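Dotberg 기화식 가습기 D-490 | Umenia 생활가전

홈 > 계절가전 > 가습기 > 기화식

Dotberg D-490
기화식 가습기, 물통 상부 급수형
색상: 화이트 / 그레이
재입고: 8월 말 예정
입고 알림 신청 가능

판매자 노트

가습기 상세 페이지를 읽다 보면 세상의 모든 가습기가 세균을 없애고 피부를 살리고 전기는 거의 안 먹는 것처럼 보입니다. 저희도 몇 년 동안 제조사가 보내준 문구를 그대로 올렸고, 그 문구 때문에 겨울마다 반품 상자를 열어야 했습니다. 그래서 이 페이지는 제조사 자료를 옆에 놓고 저희가 사무실에서 한 철 써 본 뒤에 다시 썼습니다. 사고 싶은 마음이 줄어들 수도 있습니다.

D-490은 젖은 필터에 바람을 통과시켜 물을 증발시키는 방식입니다. 초음파식처럼 하얀 안개가 보이지 않습니다. 처음 켠 분들이 고장 난 것 아니냐고 전화를 가장 많이 하시는 부분이니 먼저 적어 둡니다. 안개가 안 나오는 것이 정상이고, 작동 여부는 다음 날 아침 물통의 수위를 보면 됩니다.

이름의 490은 제조사가 말하는 시간당 최대 가습량 490ml에서 왔습니다. 저희는 이 숫자를 별로 믿지 않습니다. 측정 조건이 상자 어디에도 없고, 설명서에는 "실내 환경에 따라 다를 수 있음"이라는 한 줄뿐입니다. 기화식은 공기가 건조할수록 많이 증발하고 습도가 올라가면 저절로 줄어듭니다. 따라서 최대치는 사막 같은 방에서 최고 풍량으로 돌렸을 때 나오는 숫자라고 보시는 편이 안전합니다. 취침 모드의 가습량은 제조사에 두 번 문의했는데 두 번 다 답이 달랐습니다. 그래서 사양표에서 뺐습니다.

사용 면적

제조사 권장 면적은 57㎡입니다. 문을 다 열어 둔 거실 겸 주방이라면 그 면적은 잊으세요. 천장 높이, 환기 횟수, 창호 상태가 다 다른데 숫자 하나로 말하는 것부터가 무리입니다. 저희가 권하는 용도는 침실이나 문을 닫고 쓰는 작은 거실입니다. 넓은 공간에서 습도계 바늘이 확 올라가는 것을 기대하신다면 용량이 더 큰 제품이나 가열식을 알아보시는 게 맞습니다. 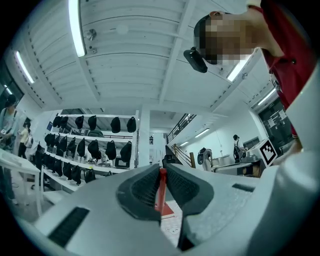
습도 표시창도 너무 믿지 마시기 바랍니다. 센서가 본체 뒤쪽, 그러니까 바람을 빨아들이는 자리 바로 옆에 있습니다. 벽에 바짝 붙여 두면 구석의 공기만 재게 되고, 창가에 두면 외풍을 잽니다. 따로 파는 습도계를 침대 머리맡에 놓고 비교해 보니 표시창 숫자와 꽤 차이가 났습니다. 자동 모드는 이 센서만 보고 움직이기 때문에, 방이 아직 건조한데 혼자 약풍으로 내려가는 일이 있습니다. 저희 사무실에서는 결국 수동 중풍으로 고정해 놓고 썼습니다.

소음

제조사 자료에는 "도서관보다 조용한"이라고 되어 있습니다. 어느 도서관인지는 안 적혀 있습니다. 약풍은 조용한 편이고 잠귀가 밝은 사람도 대체로 넘어갈 수준입니다. 중풍부터는 선풍기 약풍 정도의 바람 소리가 납니다. 강풍은 TV 볼륨을 한두 칸 올리게 됩니다. 바람 소리 말고 물이 필터로 흘러내릴 때 꾸르륵하는 소리가 가끔 나는데, 이건 모드를 바꿔도 없어지지 않습니다. 이 소리가 싫어서 반품한 분이 계셨고, 반품 사유로 충분하다고 봅니다.

필터와 유지비

본체 가격만 보고 사면 안 되는 제품입니다. 가습 필터는 소모품이고 제조사 교체 주기는 900시간입니다. 하루 종일 켜 두는 집이라면 한 철에 한 장으로 끝나지 않습니다. 물에 석회질이 많은 지역은 더 빨리 딱딱해집니다. 구연산으로 세척하면 조금 더 쓸 수 있지만 세척을 거듭할수록 물을 머금는 힘이 떨어집니다.

"항균 필터"라는 표현은 저희 페이지에서 지웠습니다. 필터 섬유에 처리가 되어 있다는 설명은 들었으나 시험 성적서를 요청한 뒤로 연락이 늦어지고 있습니다. 성적서가 오면 올리겠습니다. 항균이든 아니든 고인 물은 매일 버리고 새 물을 넣어야 합니다. 냄새가 나기 시작하면 이미 늦은 것이고, 그때는 필터를 빼서 담가 두는 것보다 새것으로 바꾸는 편이 속 편합니다.

호환 필터도 시중에 있습니다. Konstantinidis에서 나온 것을 끼워 봤더니 들어가기는 하는데 위쪽이 살짝 떠서 바람이 그 틈으로 샙니다. 가격은 좋습니다. 권하지는 않겠습니다.

세척

물통 입구는 손이 들어갑니다. 이 제품에서 가장 마음에 드는 점입니다. 수조는 통째로 빠지고 모서리가 둥글어서 솔질이 쉽습니다. 다만 부력으로 움직이는 작은 플로트 밑에 물때가 끼는데, 여기를 닦으려면 플로트를 빼야 하고 다시 끼울 때 방향을 틀리기 쉽습니다. 거꾸로 끼우면 물이 있어도 급수 램프가 계속 깜박입니다. 고장 접수 전에 한번 확인해 주세요.
송풍부는 물로 씻을 수 없습니다. 설명서 그림이 애매해서 통째로 헹군 분이 계셨는데 무상 수리가 되지 않았습니다.

앱 연동

됩니다. 꼭 필요한지는 모르겠습니다. 전원, 풍량, 예약이 전부이고 모두 본체 버튼으로 할 수 있는 일입니다. 회원 가입을 해야 하고 위치 권한을 요구하는데, 가습기가 왜 위치를 알아야 하는지 설명은 없습니다. 앱 없이도 모든 기능을 쓸 수 있습니다.

비슷한 제품과 비교

Zuson의 탁상형과 많이들 비교하십니다. Zuson 쪽이 작고 예쁘고 필터도 저렴합니다. 대신 물통이 작아서 자다가 물이 떨어집니다. 책상 옆에만 둘 거라면 그쪽이 낫고, 밤새 켤 거라면 D-490이 낫습니다. 둘 다 공기청정 기능은 없다고 생각하세요. 필터를 지나면서 먼지가 조금 걸리기는 하겠지만 그걸 청정이라고 부르는 건 과합니다.

사양
형식: 자연 기화식
최대 가습량: 490ml/h (제조사 표기)
권장 면적: 57㎡ (제조사 표기, 위 설명 참고)
필터 교체 주기: 900시간 (제조사 표기)
풍량: 약 / 중 / 강 / 자동 / 취침
급수: 상부 급수, 물통 분리 가능
구성품: 본체, 물통, 가습 필터 한 장, 설명서
별도 구매: 교체 필터, 구연산 세정제

구매 후기에서

Savvas Vrettos
안개가 안 보여서 일주일을 의심했습니다. 물은 줄어 있으니 일은 하는 모양입니다. 꾸르륵 소리는 적응됨.

Nest Llewellyn
자동 모드는 안 씁니다. 나머지는 만족. 물통에 손 들어가는 게 이렇게 편한 줄 몰랐네요. 필터값은 좀 너무합니다.

Guido Bellini
거실용으로 샀는데 효과를 모르겠어요. 판매 페이지에 침실용이라고 써 있는 걸 나중에 봤습니다. 침실로 옮기고 별 하나 올렸습니다.

배송과 반품
입고분은 200대입니다. 알림을 신청하셔도 자동으로 예약되지는 않습니다.
물을 넣기 전이면 단순 변심 반품이 됩니다. 물을 넣은 뒤에는 필터 한 장 값을 빼고 환불합니다. 소음 때문에 반품하실 때는 어느 풍량에서 거슬렸는지 적어 주시면 이 페이지를 고치는 데 쓰겠습니다.
제품 문의는 Umenia 고객센터 계절가전 담당 Evangelia Michailidis 앞으로 남겨 주세요. 답변은 오전 10시부터 순서대로 드립니다.

함께 보는 상품
Dotberg D-490 교체용 가습 필터
아날로그 습도계 (벽걸이 겸용)
구연산 세정제 분말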